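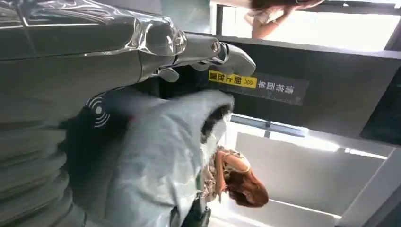 Wrist camera rotated, gripper plans come out 90 degrees wrong in one axis only

Forum > Manipulation > Perception and calibration
Tags: wrist camera, frames, hand-eye, planner

iltov_bench
Posted Tuesday, 09:14

Hello all. I have a problem with the wrist camera and I would like to ask for advice before I change too many things.

The camera is mounted sideways at the wrist, and the picture comes in turned. We did the hand-eye calibration with the turned picture, without correcting it. The result was good, the reprojection error was small. Then a colleague added a rotation of the image in the driver, so that the person detector works better (it was trained on upright people). After this the detector is better, but the keep-out zones which the planner receives are wrong. When a person stands on one side of the arm, the zone appears above the arm.

The planner is Zodine, the version from September. The image is 640 by 506 after our crop. What is the correct place to do the rotation?

kettle_and_wire
Posted Tuesday, 09:40

Not in the driver. Everything downstream believes the driver. If you rotate pixels there, you must also rotate the intrinsics, and swap cx and cy and the width and height, and I am sure your colleague did not do it. Please post the camera info message before and after.

iltov_bench
Posted Tuesday, 10:02

You are right. Before and after are identical. Only the image changed.

mira_frames
Posted Tuesday, 10:31

I don't agree fully with kettle_and_wire. Rotating in the driver is fine if the driver does it completely: pixels, camera matrix, distortion, and the optical frame. The advantage is that all consumers see the same thing. We have run this way on the Brurnis cell for a long time. The bad solution is the half solution, which you have now.

kettle_and_wire
Posted Tuesday, 10:44

And on how many machines did you have to fix the tangential distortion terms after? The two of them change places and one changes sign. Every team I know forgets the sign. I prefer to leave the raw stream alone and make a small node only for the detector: rotate, detect, rotate the boxes back. Then the calibration stays valid and no one touches it.

mira_frames
Posted Tuesday, 10:58

We forgot the sign also, I admit. We found it in the tests. A test is cheaper than a second convention for every box.

sidestep_sam
Posted Tuesday, 11:20

Different question. What does the mask look like for the arm itself? Your forearm is in clear plastic film, and the folds have strong highlights. In my experience the self-filter takes the bare mesh of the link and the film is outside of the mesh. Then these points stay in the cloud as an obstacle very close to the wrist, and the planner becomes afraid of its own arm.

iltov_bench
Posted Tuesday, 11:47

Yes, we see this too! I thought it was the same bug. Sometimes the plan fails at the start state with "in collision" and the next cycle it is good. I padded the forearm link but not the wrist.

sidestep_sam
Posted Tuesday, 11:55

Pad both. Then look at the gripper separately, because large padding there will hide the thing you want to pick.

dorde_tools
Posted Tuesday, 13:05

I maintain the Đorđević calibration scripts, so I am not neutral. There is an option to write the optical frame with a roll and keep the image as it is. For the detector you can do what kettle_and_wire says. Also, check what your detector does with text and signs. In your view there is a sign with Chinese characters which come upside down and mirrored. If anybody trains on these pictures with random flips, or reads signs with OCR, write down clearly which orientation is the raw one.

One more thing: the bright window or light panel. With auto exposure it takes the whole range and the people near the arm become dark. Fix the metering area to the part near the gripper.

iltov_bench
Posted Tuesday, 16:32

Update. I removed the rotation from the driver and made the separate node. It adds 2 ms. I replayed 400 images from the log, and the zones are now on the correct side in all of them. With the wrist padding the start state error did not appear in 50 plans. Exposure I will do next.

mira_frames
Posted Tuesday, 16:50

Good. I still would put it in the driver.

kettle_and_wire
Posted Tuesday, 16:53

I know.

sidestep_sam
Posted Tuesday, 17:10

Can you share the padding values when you have them? I have the same film on mine and I am at 12 mm on the forearm, but I chose it by eye.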